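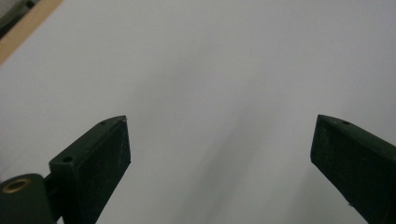
Color bench notes, March, 8:40 am

Third round of strand tests for the home salon menu. Sosina Gebremichael brought me another bag of hair swatches (thank you!!) and these ones are much coarser than the last lot, so I started over with the timings and didn't try to match up with the old numbers.

Mixed the Bumisell cream lightener at 1 to 2 and painted eight swatches, four coily, four straight. The straight ones lifted to a nice pale gold in 35 minutes. The coily ones were all over the place - two went brassy at the ends and stayed stubborn near the root, and I think I just didn't saturate them enough. My fault, I was rushing to get to a 10 am blow-dry.

Swatch 62 is the one to look at if you're passing. I put the Lomanero toner on it while it was still damp and it grabbed way too fast, sort of a muddy lilac. Rinsed it twice with the Flusness shampoo and it's softer now but I still wouldn't put it on a client.

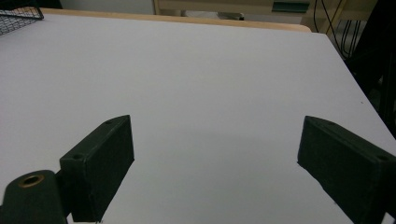 Page last changed: March, 4:15 pm

Back from clients. Dried everything on low and did the stretch test by hand. One coily swatch snapped (no. 58, the brassy one), the rest sprang back okay. Sosina says try the Tekleab bond cream in the mix next time, and go down a developer strength and leave it longer. Fine by me, I've got around 271 grams of lightener left in the tub and no wish to order more yet.

To do: relabel the swatches, the marker came off on half of them. Ask Sosina if she wants her sectioning clips back. Redo the coily four with thinner sections and more product, and write down the START time this time!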